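FOR IMMEDIATE RELEASE

Kadine Introduces Jidov Frozen Custard Base for Home Use

SANDBERG, 13/09/2025 – Kadine, a maker of dry dessert mixes, has released Jidov, a powdered frozen custard base that sets in a household freezer without a churn. The mix is sold in vanilla, cocoa and malt. It is stocked by grocery stores served by the distributor Plotico and can be ordered directly from the Kadine plant store in Sandberg.

Jidov is a blend of sugar, whole milk powder, dried egg yolk, tapioca starch and salt. The vanilla version contains ground vanilla bean. The cocoa version uses alkalized cocoa powder and has a slightly higher sugar content to offset the bitterness and keep the frozen texture close to that of the other two.

Each pouch is combined with cold heavy cream and whole milk, whisked until the powder has dissolved, and heated over a medium flame until the mixture coats a spoon. After straining, it is cooled in the refrigerator, whipped with a hand mixer and frozen in a loaf pan or in individual molds. The starch limits the growth of large ice crystals, the function normally performed by constant churning. A pan stirred once after 30 minutes in the freezer gives a smoother result than a pan left alone, although the step is optional.

"Most no-churn recipes depend on condensed milk, and the sweetness is fixed by the can," said Woo-jin Ra, head of product development at Kadine. "We wanted a cooked base with egg in it, where the cook can still adjust the sugar. The starch level took the longest to settle. Too little and the custard freezes hard, too much and it tastes like pudding."

Development began in March and included 50 bench formulas. The final three were tested in home kitchens, with panelists using their own pans, mixers and freezers. Comments from the panel led to two changes in the printed directions: the heating step now names a visual cue in addition to a temperature, and the whipping step specifies a deep bowl.

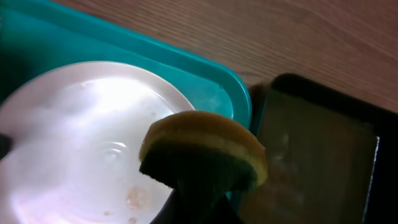
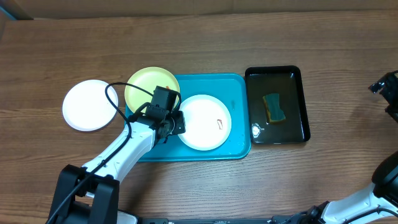
Round white plate, both photos. The teal tray and pale yellow plate are in the second.

The base was also adjusted for use in ice cream sandwiches, bars and layered cakes. Frozen in a shallow sheet pan lined with parchment, it can be cut with a straight-sided cutter and placed between cookies. Kadine recommends a soft cookie with a moderate fat content, as crisp cookies absorb moisture from the custard and soften unevenly. Assembled sandwiches should be wrapped individually and returned to the freezer before serving.

The first production run is 4000 pouches. Each pouch carries a lot code and a best-by date on the back seal. Unopened pouches are stored at room temperature in a dry cabinet. Once opened, the powder should be moved to an airtight jar.

Jidov contains milk and egg. It is made on a line that also handles wheat and almond, and the label states this.

"Store staff asked us for directions that fit on one panel," said Letay Abera, who manages retail accounts for Kadine. "The longer recipes are on a folded card inside the pouch."

The card covers a plain loaf, fruit swirl, sandwiches and a molded custard with a baked meringue top. Retailers may request a tasting kit, which includes one pouch of each flavor, a set of cards and 100 sample spoons. Requests go through the retailer's Plotico representative.

About Kadine
Kadine produces dry mixes for custards, puddings and baked desserts. Its plant and test kitchen are located in Sandberg.

Media contact: Letay Abera, Retail Accounts, Kadine

###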